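Visit report: open afternoon at the Duvbridge student support center

Five of us from the district went to Duvbridge in August to see how their school psychologists work with classroom staff. Rakiya Yusuf drove. We signed in at 1 p.m. and were given badges and a floor plan that still showed the old library.

Edeltraud Baumgart, who runs the center, gave the first talk. Duvbridge serves 7 schools from one building. Referrals used to go to each principal and now go to a shared intake desk, which is open every school day until 4. Last year the desk took 119 referrals. Most were for reading problems or worry about attendance. She was frank that the wait for a full evaluation is still too long in the spring.

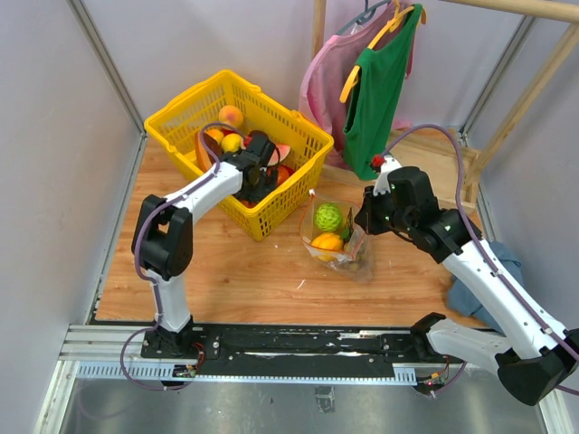

Two robot arms at work, one at the basket and one at a plastic bag.

After the talk we split up. I went with Fadwa El Khatib to the counseling rooms on the second floor. They are small and plain, with a white noise machine outside each door. Students get a pass with a time on it but no room number, so other students can't tell where they are headed. We could copy that at no cost.

Fadwa asked about consent forms. Duvbridge sends theirs home in the first week and again in January, and keeps the signed copies at the intake desk. Translated forms are printed on the same paper as the English ones.
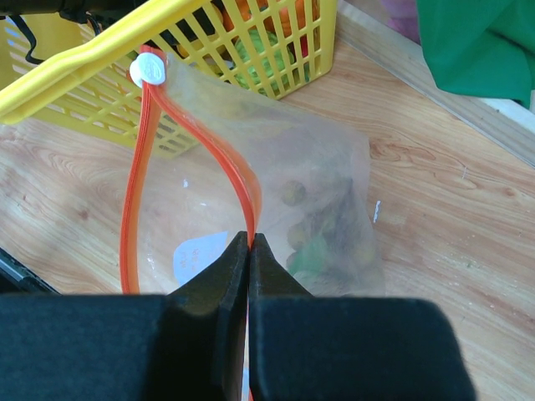 The session on crisis response was the most useful part for me. Shiyu Zou went through the call list and explained who stays with the student, who phones the family and who writes the notes. Each school practices this once a semester. Substitutes get a one-page version in the sign-in folder.

We had less time for record keeping. The center uses a program called Grultico for case notes. Fuad Tufa showed us the screen for meeting dates and said the reports take some getting used to. Our own system does most of the same things.

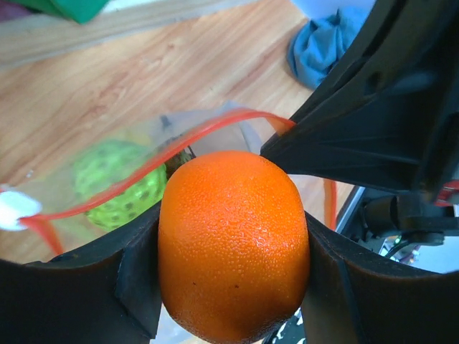
At the end there were questions on funding. The family evening program runs on a $2000 grant, mostly spent on child care and printing. The grant has to be renewed every year.

Rakiya has the handouts and will bring them to the next staff meeting. I have asked Duvbridge for a blank copy of the crisis call list.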